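Finding out why your arm's rod tool comes down too low

If you've had the arm pushing blocks about happily for weeks and then one morning it presses its tool into the board and trips out with a force fault, this page is for you. It happened to us in January, error 3716 on the pendant, and I went round the houses for two days before Tania Debnath sat me down and made me do it properly. I've written up her method so you can skip my two days!

First, leave the fault showing. I know how tempting it is to clear it and have another go, but write down the code and the joint angles before you touch anything. Then press the emergency stop, and only after that put your hands anywhere near the board.

Next, look at the clamp ring where the rod meets the housing. Ours had crept, and the rod was sitting 9 mm lower than the controller believed (I had tightened it by hand and meant to go back with the key, and you can guess the rest). Slacken it, push the rod fully home, and do it up with the torque key.

Now measure the rod from the flange to the tip and compare that with the tool length in the settings page. If they differ, change the setting. Please don't lift all your waypoints instead, which was my first idea and made a lovely mess of the pushing heights.

After that, check that the board itself is screwed down flat. A rocking corner will give you the same fault on one side only, and it had Joanne Kettle fooled for a whole afternoon on the Burance cell.

When you're happy, release the stop and bring the arm down at the slowest jog speed, with one hand on the stop button. Halt just above the wood.

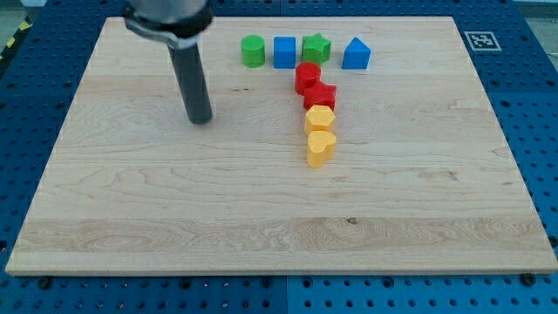
Slide a sheet of ordinary paper under the tip and step down a tenth of a millimetre at a time until the paper drags. Note the height, go back up, and repeat over each corner of the board. If the readings agree, save them and run your pushing programme at quarter speed, keeping well back from the table. If they don't, go back to the screws before you blame the arm.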